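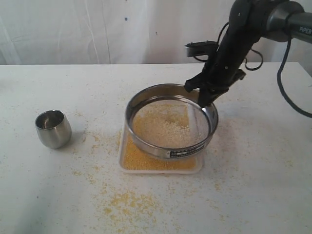

Attempt with the sieve gripped by the rim. Our group's sieving task, year two module.

Sieving task for the coursework, is it even a fair test?

corkscrew_kamran
Putting this up before we hand in the report. The brief is to get an arm to sieve a mixed sample into a tray, and we picked a yellow grain with some paler bits in it. Tutor (Abdul-Rahman Issahaku, some of you will have had him) wants us to argue that the arm can "prepare a sample". I'm meant to be writing the conclusion and I don't believe it. Look at the table. I could do this by hand with my eyes shut and lose less.

The marks are 24 for the task and the rest for the write-up, so I'd like the write-up to be true. – Kamran Ghumman

bugti_ben
You're marking it as a kitchen job. The task sheet says grain through the mesh and into the tray. There's yellow grain in the tray. Job done, go home.

corkscrew_kamran
There's yellow grain on the tray, on the table in front of the tray and round the cup. If I weighed 200 g in and then weighed the tray, what would I have? The sheet asks for a mass balance in section 2 and everyone I've asked has skipped it.

moth_and_rust
Skipped it because it's horrible. We ran ours with rice and swept up afterwards and added the sweepings to the total, which I suspect is cheating.

bugti_ben
It isn't cheating if you say you did it.

moth_and_rust
We did not say we did it.

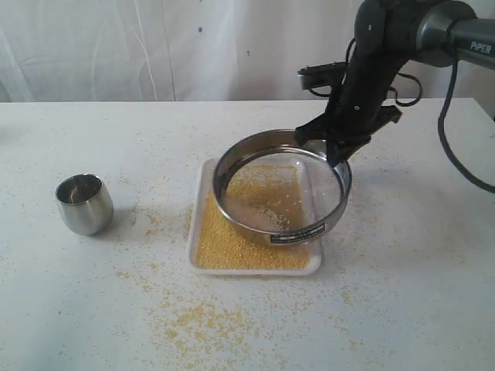
Category: Student projects > Arms and grippers > Coursework help

tallow
Going by the second picture I'd look at the grip before anything else. One finger is hooked inside the rim and the other is pressing from outside, all on the right, so you've got a round sieve held at a single spot with the far left lifted and the near edge dipping into the tray. Any shaking from there is going to be lopsided. My guess is that most of the spill comes from the tilt and you'd improve it more by changing where you hold than by anything clever in the code.

Also, did you set the speed yourselves or leave it as it came?

corkscrew_kamran
Left it. We tried slower once and the group voted it boring.

tallow
Then you haven't tested the arm, you've tested the default. I'm as suspicious as you are about these tasks but "it spilled at one speed with one grip" isn't a finding either.

corkscrew_kamran
Fair. I'd still say that if the result depends on somebody fiddling with the grip for an afternoon, the person is preparing the sample.

quillwort
Disagree with that completely. Somebody fiddled with every machine in the building. The question is whether it does the same thing on run 119 as on run one, and I don't see anyone on this thread offering to find out.

moth_and_rust
Run 119? We did four.

quillwort
Well there you are. Nobody's conclusion should be longer than a paragraph, for or against.

bugti_ben
What's the cup for, by the way? Are you pouring from it with the arm as well or by hand? Because if a person pours, you can't blame all of the mess on the robot. Pouring grain on to a mesh makes it jump everywhere.

corkscrew_kamran
Meant to be the arm for both. But I wasn't there for every session and the log only says "run ok", so I can't swear to which grains came from which step. Yes, I know how that sounds after my first post.

quillwort
That's your real problem, then. Write in the report that the log isn't good enough to say. Issahaku gave our lot more credit for admitting a hole than for the graph we were proud of.

tallow
Cheap fix if you've got one more slot: wipe the table between steps. Pour, look, wipe, then shake. Put a sheet of paper down if they'll let you and weigh what lands on it.

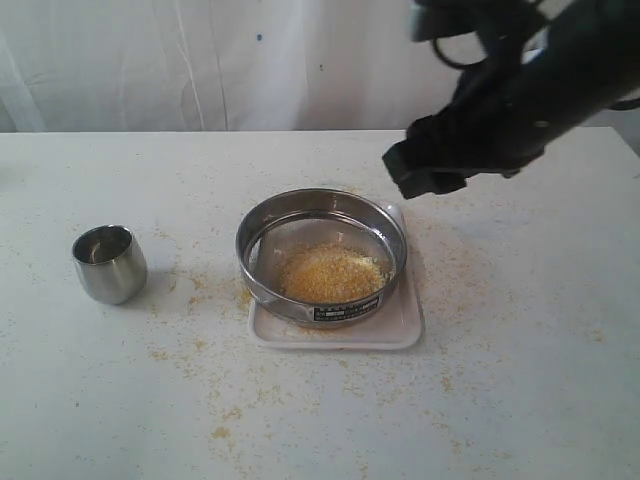 Sieve on the tray with the gripper clear of it, grain heaped on the mesh.

corkscrew_kamran
Adding this one because it bothers me more than the spill. There's a proper mound on the mesh here. I can't tell you from the photo if it's before or after a shake, and the file names are no help. If it's after, the thing barely sieves. If it's before, then a fair bit was on the table already and ben has a point about the pouring.

bugti_ben
I'll take that.

moth_and_rust
Could be between two runs and nobody wiped down. Ours looked like that by the second go.

corkscrew_kamran
Possible. So the third picture proves nothing and I'm leaving it out of the results. It can go in the bit about the method.

I've asked for another slot. Plan is tallow's wipe-down, two grips, slow and normal speed, and weigh the tray each time. I expect it to come out worse than by hand and I'll post the numbers whichever way they fall.

quillwort
Do the by-hand one as well then, same sieve, same grain. You've claimed three times now that you'd do better.

corkscrew_kamran
Once, with my eyes shut. But all right.

Related threads
Sisadance line follower keeps losing the line on shiny floors
Is the Corkodine kit worth it for a school club?
Grurnlow challenge: can we change teams after December?
Mass balance, section 2, does anyone understand it
Gripper pads wearing out, what are you using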